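Open day at Teltora, 05/07/2019

I've been meaning to get round a robot workshop for years, so when Rahel Lüthi mentioned that Teltora were opening up for the day I had my name down before she'd finished the sentence. There were 42 of us in the end, split into groups (I was with Rahel, Ese Bako and a very keen lad called Lino), and we all got a badge and a rather good biscuit.

The first hour was talks upstairs. Hülya Türkmen took us through how they teach an arm to pick up awkward things, and she was great fun, no slides at all for the first ten minutes! The idea is that a person does the job by hand first, holding the same sort of grippers the robot will use, and the robot learns from the recordings. For one task they had collected 712 goes before the arm got its first try. I asked how long that took and she just laughed.

Then downstairs for the bit I'd come for, the hand-held grippers. You hold one in each hand, and the square patterns on the white cubes let the computer work out where your hands are. I could have stood there all afternoon.
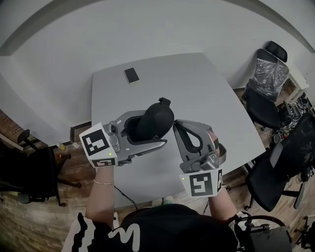
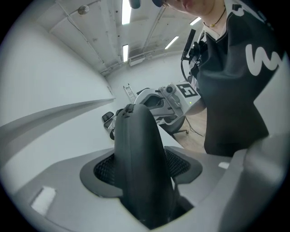 Hand-held grippers at the downstairs demonstration, black-and-white marker patterns and all.

We were allowed a turn afterwards. Mine was a disaster – I kept trying to twist my wrist as if I was using kitchen tongs, and dropped everything twice. Ese was annoyingly good at it. Lino had three turns and would have had a fourth if the next group hadn't come down the stairs.

After lunch there was a short talk from Brigitta Fankhauser on the Fedmont project, which is more about sorting parcels. I'll admit some of the maths went over my head, but the questions at the end were good and she stayed on to chat for ages.

If you fancy going yourself, they're planning another open day in December. Places went quickly this time, so get in early, and wear comfy shoes as there are hardly any seats at the talks. I came home with two pens, a sticker and far too many leaflets.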